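Slatted Bench Walkaround: Checklist and Comments, Godinho Shop, Room 2

Last updated: Saturday, December 21, 2024
4 min read

Applies to the metal work table and whatever is sitting on it. Fill in before the first job of the day. "Same as yesterday" is no longer accepted as a finding.

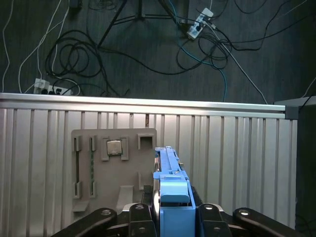 Slatted table with the molded fixture plate and the light-blue part.

TABLE SURFACE

1. Slats sit level, no raised edges. OK.
Comment: Run a gloved hand along them, lengthwise. Crosswise also works if you are tired of the glove.

2. Grooves clear of screws, clips and crumbs. OK, with remarks.
Comment: The grooves are narrow and dark, and small hardware regards them as a retirement community. Use the brush. The vacuum is for the floor, and it took one of our springs in February.

3. No staining or corrosion. FOLLOW UP.
Comment: Brownish marks in a short section of groove just below the rail, past the top of the fixture. Could be rust, could be old grease, could be somebody's coffee. Wipe with a dry cloth first. If it comes off, it was coffee and we will say no more. If it stays, write it up.

4. Open area on the right side kept open. OK.
Comment: Bare slats, as requested. Please enjoy it while it lasts. A clear flat surface in this building has the life span of a donut.

RAIL

5. Aluminum rail along the far side free of burrs. OK.
Comment: Bright and shiny, which makes it look cleaner than anything else we own. Check the channel too. Dust lives there rent free.

6. Corner cap in place. OK.
Comment: Dark gray, square, present. The spare caps are in the Pilmont drawer, under the things that are not Pilmont.

FIXTURE PLATE

7. Plate does not rock when pressed at the corners. OK.
Comment: Press all the corners. Pressing one and feeling confident does not count.

8. Slot holders not cracked or spread. OK.
Comment: Two of them side by side at the left end, one with a thin green strip in it and one without. Do not "test" the free one with a screwdriver. The last replacement plate from Flultetti cost us $195 and a stern email.

9. Small square silvery piece seated between its brackets. OK.
Comment: Look at it. Do not polish it with your thumb.

10. Raised brackets free of chips. OK.
Comment: Includes the upside-down U in the upper right corner and the L-shaped one lower down. Shine a light into the recess while you are there.

FLOOR

11. Cables behind the table out of the walking path. FOLLOW UP.
Comment: Cables cross the floor past the far edge. Dark floor, bad shoes, you can finish the thought. Cable covers requested on Zedmont form 867. The form asks how many people have tripped so far, as if there were a minimum.

12. Extinguisher tag current. OK.
Comment: It is by the door, behind the coats. Move the coats.

Open items: 3 and 11. Leave the completed sheet in the tray by the door.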